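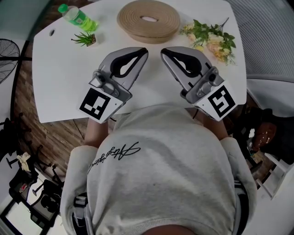 The Bivcombe Service Welfare Board is a local body that assists former members of the armed forces and their dependents in the town of Bivcombe and the neighboring district of Ellari. It grew out of a relief fund for the families of soldiers and kept the fund's name until the two districts merged their veterans' offices. Serving officers wear uniform to its meetings, but applicants come in ordinary clothes – a light gray sweatshirt with black script lettering is as usual as a jacket and tie. Interviews are held seated at a table, and an applicant may bring a relative or a former comrade.

Organization

The board has four seats filled by the town and district councils, with the remaining seats held by veterans' associations. It meets at Orlandini House, a former drill hall, and the main session takes place in November. Accounts for the past year are presented at that session, and the grant rates for the coming year are set.

Grants

Assistance is given mainly as single payments of up to 3000 dollars for home repairs, medical equipment, school costs or funeral expenses. Widows and widowers of service members apply on the same terms as veterans. Loans were discontinued after several years of poor repayment. In its most recent published report the board listed 41 grants, most of them for home repairs.

Lasodier Hostel

The board also owns the Lasodier Hostel, a short-stay house for veterans traveling to medical appointments. Guests may stay for four nights without charge, and longer stays need the approval of the district office. The hostel is paid for from rents on land left to the original fund – the income is kept in a separate account and cannot be used for grants.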